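# Small Things in Clear Cups

Updated 2nd July

The Cavutmont gallery is a collection of pages about small objects and what people keep them in. There are pages for jars, tins, drawers and paper bags. This one is for clear plastic cups.

A clear cup is a plain container, and it shows most of what it holds. With a tin you have to lift the lid, and with a drawer you have to remember which one. A cup can sit on a shelf at eye level and you can tell balls from blocks from across the room. The drawback is that cups tip over easily when they are empty, and tall ones are hard to reach into once the contents settle at the bottom.

The full list has 478 entries. Most are single objects that fit in one hand: balls, blocks, beads, toy food, bottle caps, erasers. Each entry gets a short note on color, surface and size. Toys with bumps or ridges are listed under "textured," whatever their shape. Smooth balls have their own heading and are sorted by color, with red first.

Some notes on how things are grouped:

- Cups are listed by what is in them. The cup itself gets an entry only if it has a lid or a handle.
- Two things seen together go under both headings.
- Soft toys are on the Suominen page, along with anything knitted.
- Wooden blocks have been moved to the Adis page. Old links should still work.

Colors are named the simple way. Orange is orange, even when a toy maker would call it coral or tangerine. When only part of an object shows through the plastic, the note goes by what shows. The same goes for shape, and a few entries have no shape listed at all.

## Entry 3: orange and red

Clear plastic cup with a bumpy orange object and a red ball just below it. Listed under "textured" and under "balls, red."

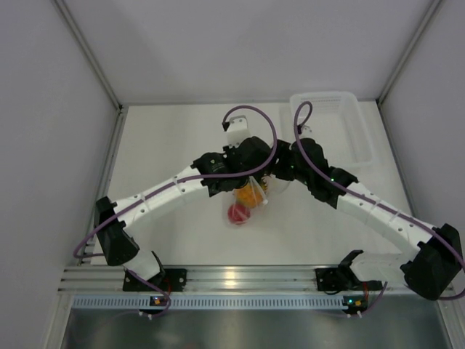
## Related pages

The Porutico page covers bowls and shallow trays, including white ones, which are hard to tell apart from each other. Tins and boxes are on a separate page and will be re-sorted in September. Until then they stay in the order they were added, with the oldest at the top.

Corrections to colors and headings are welcome. Please give the entry number.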